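Let the Bathrooms Be Ugly

I have read the Vudano results twice now and I am still grinning. A small team sent people into real homes with a pair of hand-held grippers, had them open drawers, fold towels and put cups away, and trained a policy on what came back. No robot was present for any of it. Then they put the policy on an arm in homes it had no data from, and it opened 289 drawers with more than 100 different handles.

What thrills me is how cheap the variety is. A lab arm sits bolted to one table and learns that table beautifully. A person with two grippers can do a kitchen before lunch and a bathroom after, and every room brings its own glare, its own bad hinges and its own stuff left out. In the paper's best comparison, five demonstrations in each of many rooms beat a huge pile from three rooms, and it wasn't close. I'd take that trade every time!

It does ask something of the people doing it. They have to move at a speed an arm can follow, and they have to keep the grippers in view while they bend and reach. 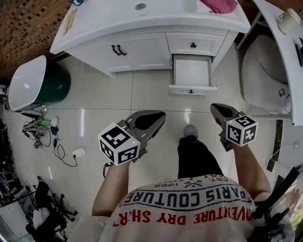
Debora Serra wrote to me that I'm too easy on the method, because a person's wrist makes corrections that no gripper camera can feel, and a sticky drawer is mostly about force. She's right, and the Garrido arm did stall on the stiff ones. I would still rather have force missing from a thousand rooms than present in one. Sensors can be added to a handle, and I hope somebody is soldering one on this January.

Contact Hubert Hauser | © Cendari | Back to top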